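Trurkenwood Pet Pantry: Minutes of the Monthly Meeting, December 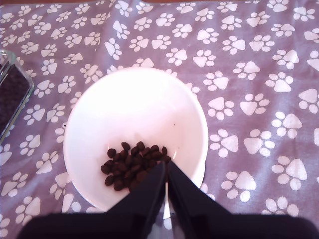

Dry food in a white bowl on the paw print cloth.

The meeting opened at 6:40 p.m. in the back room. Minutes of the previous meeting were approved with one correction: the heading "Successes" was changed to "Other Business."

1. Dry food trial

The buyer reported on the proposal to switch the giveaway bags from Maruyama to Kindon small bite. The supplier's leaflet says pets "prefer it instantly." The buyer was asked how many pets had been involved and did not know. The leaflet does not say either.

Our own trial was two dogs, both belonging to members. One finished its bowl. The other ate part of it and went to lie down. A member called this encouraging. Another member pointed out that the first dog has also finished a dish sponge.

It was asked whether the small, dark brown pieces are the right size for bigger dogs, who may swallow them whole. The leaflet covers this with the words "suitable for all." The meeting did not find that very useful.

Agreed: no switch yet. The buyer will ask Kindon for the feeding chart and a written price that holds past the first order. The trial will be run again with more dogs, and somebody will write down what they were fed beforehand.

2. Price and stock

Stock at the last check was 333 bags, against 572 on the spreadsheet. The difference was put down to the spreadsheet. It was asked why the spreadsheet is always the thing that is wrong, and always in the same direction. No answer was recorded.

The Kindon quote is lower per bag, but the bags are smaller. When the cost was worked out by weight on the back of the agenda, the saving mostly went away. The buyer believes there may be a discount for larger orders. The meeting would like to see it on paper.

Agreed: recount before anything is ordered. Two people to count separately and compare.

3. Bowls

The white bowls were discussed. In favor: they are smooth inside, they wipe out easily, and leftover food shows up against them. Against: they show every crumb and mark, and they chip if stacked in the sink. The suggestion to replace them all with the Wokix no-tip bowl was heard for the third month in a row. The member suggesting it was asked if anyone present had tried to tip one. A sample will be borrowed and tried with a real dog.

Agreed: keep the white bowls for now. Wash after each feeding, including the rim, and do not stack more than four.

4. Tablecloth

The purple cloth with the white paw prints was bought to make the adoption table look friendlier. A claim that it has increased visits was questioned, as the cloth came out the same month the road reopened. Nobody objects to the cloth itself. It creases badly, and one member feels the paw prints make it hard to spot spilled food, while another says the dark pieces show up fine.

A motion to buy a second cloth was put off until someone finds out whether this one can go in the dryer. The label has been cut out.

Agreed: iron it before the next open house. The person who wanted the cloth will do the ironing.

5. Other business

The scoop is missing again. A mug is being used, and the portions have gone up. Please bring the scoop back.

The new flyer describes our food as "premium." The word will come out of the next printing unless somebody can say what it means.

The meeting closed at 7:55 p.m. Next meeting in January, same room. Bring the recount figures.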